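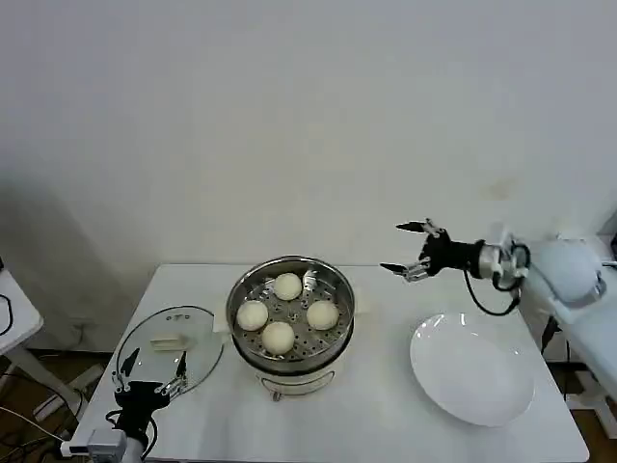
Four buns on the tray, lid off to the left.

1/ Thread on reheating steamed buns in a small electric steamer. I've been doing this most mornings since February and I finally have settings I don't need to look up. Plain buns, no filling, from Takács, bought frozen in the big bag.

2/ Equipment: round electric steamer, stainless pot, perforated tray, clear lid. Mine is a Gerkel. The manual covers rice, eggs and fish, and gives buns one line in a table. The line says "until done."

3/ Water first. 200 ml in the base for a single batch. More than that and the boil reaches the underside of the tray, and you get a bun with a wet bottom and a dry top. Less, and the cutoff trips before the center is warm.

4/ Loading. Four is the limit for this diameter. I set them in a diamond with the middle left open, because the middle is where most of the steam comes up. Six will fit. They also fuse into one object, and you tear the skins getting them apart.

5/ Paper under each bun is optional. I've stopped using it on the perforated tray. It covers the holes, which defeats the purpose of the holes. A light wipe of oil does the same job.

6/ Time from frozen: 19 minutes from switch-on, on the 1,000 W setting. From the fridge, take off a third. From room temperature, just wait for visible steam and give it a few more minutes.

7/ Then switch off and leave it alone for two minutes with the lid on. If you open it straight away the tops wrinkle. I tested this more times than the question deserved and the wrinkling was consistent.

8/ Lid comes off sideways, tilted away from the buns, so the condensation runs down to the low edge and doesn't drip on the tops. Put it flat on the table, handle up. Do not balance it on its rim against the wall. I am on my second lid.

9/ Unloading goes one at a time onto a wide plate. Keep them spaced. Warm buns touching each other on a plate will stick just as well as they do in the pot.
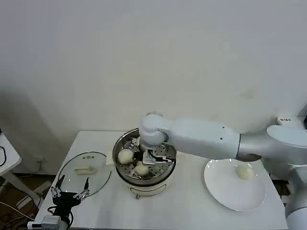 10/ ORDER OF REMOVAL

Take the ones with clear space around them first, then work toward whatever is closest to the rim. The rim is the hottest thing you're likely to brush against. Come down from directly above and grip low on the sides. Squeezing near the top leaves a dent that doesn't come back.

11/ Plate: wide and flat, at room temperature. A cold plate sweats under the bun. The Flurura dinner plates are good for this, and large enough that I don't have to stack anything.

12/ The last one can stay in the pot with the power off if you're still eating. It holds for a while. I wouldn't go past half an hour – the underside turns gummy.

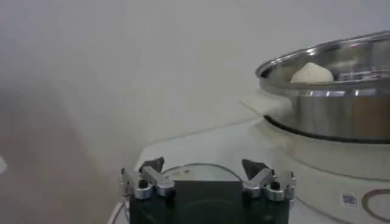
One still in the pot.

13/ Cleaning. Empty the base every time, even if it looks like there's hardly any water left. Hard water here, so the heating plate scales quickly. White vinegar, short soak, rinse, wipe. Dry the tray upright or the holes keep water in them.

14/ Someone asked about bamboo. I have a Murkumport bamboo basket and it is better at handling condensation, no argument. It also needs a pot that matches its width, and it takes longer to dry than I'm prepared to wait. For a weekday breakfast I use the electric one.

15/ Filled buns need longer and I don't have numbers I trust yet. Will add them to this thread when I do.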